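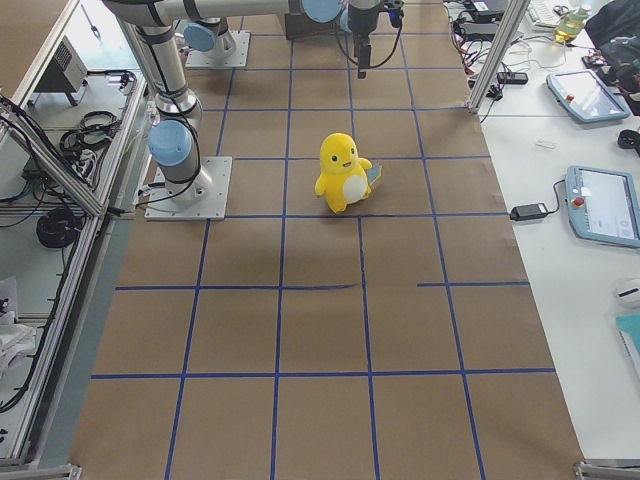

A yellow plush toy on brown paper marked off with blue tape.

1/ The Gamura Toy Library reopens for lending on 16th April. Members are asked to read this thread before their first visit, as several rules have changed over the winter.

2/ Membership remains free for any household in the Gamura district. Bring one proof of address. A utility bill or a lease is fine. Cards issued under the old system are still valid until the end of June.

3/ Each household may now borrow up to 2 items at a time. Soft toys, puzzles and board games all count as one item each. Ride-on toys must be reserved by phone.

4/ The loan period is three weeks. Items may be renewed once, unless another family has asked for them. We no longer charge late fees. Borrowing is paused until the overdue item comes back.

5/ On cleaning: please do not wash soft toys at home before returning them. Some have glued parts or sound units that do not survive a washing machine. All soft toys are cleaned by our staff between loans.

6/ If a toy is damaged, please tell the desk. Most repairs are simple – a seam, a button, a missing wheel – and families are not billed for ordinary wear. Put loose pieces in a bag and return them with the toy.

7/ The collection now stands at 1,252 items, of which 34 are new this season. The new items include wooden train sets, large-piece puzzles for ages three and up, and counting games in Spanish and English.

8/ Donations: we accept clean, complete toys at the side entrance on Vomura Street during opening hours. We cannot accept car seats, cribs, helmets or anything that has been recalled. Please do not leave bags outside the door when we are closed.

9/ The Coreritz Fund has renewed its grant of $3,000 for the coming year. The money will go toward shelving and replacement parts. We thank the Fund for its continued support.

10/ Questions about accounts or reservations should be sent to Ryota Sasaki, Lending Manager, through the contact form on our website. Replies to this thread are not checked every day.

11/ A correction to post 3: families with three or more children may borrow one extra item. Please ask at the desk to have this added to your card.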